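Granetti releases simulated teaching set for low-cost robot arms

DRURKBRIDGE, November. Granetti, a robotics software company, today released a set of task demonstrations recorded by remote control in simulation. The set is meant for schools, small labs and workshops that want to teach a desktop arm to handle small items but don't have the time to record their own examples.

Each demonstration was made by a person moving a small leader arm by hand. The simulated arm on screen copies the motion, and the software stores the joint positions along with the camera views. Operators worked in sessions of up to 91 minutes with a break in between.

The first release holds 933 demonstrations. The work takes place at a tabletop with a yellow arm, a wooden cabinet and small items. Lighting and item positions change from one recording to the next. Recordings in which the operator had to start over are kept in a separate folder and marked as such. 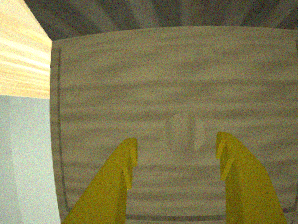
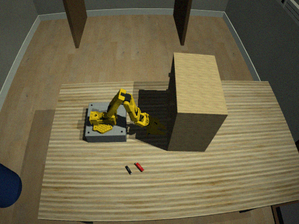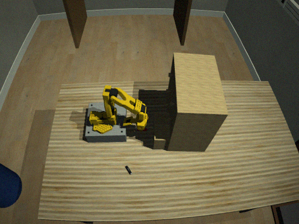
Rendered views from the Granetti simulation.

Kettunen, which makes the leader arm used for the recordings, supplied five units for the project and adjusted the grip handle after the first month. Operators had reported that the original trigger closed the gripper too quickly. The new handle is now standard on all units the company ships.

Plotovetti tested the set before release and will host the files. Users can download the full set or request a starter package of 200 demonstrations, which fits on most laptops. Both versions include a short guide to replaying a recording and a script for adding new ones in the same format.

The set is free for classroom and research use. Commercial users need a license from Granetti. A second release with two-arm tasks is planned, but the company has not set a date.

Press and license requests can be sent through the contact form on the Granetti website.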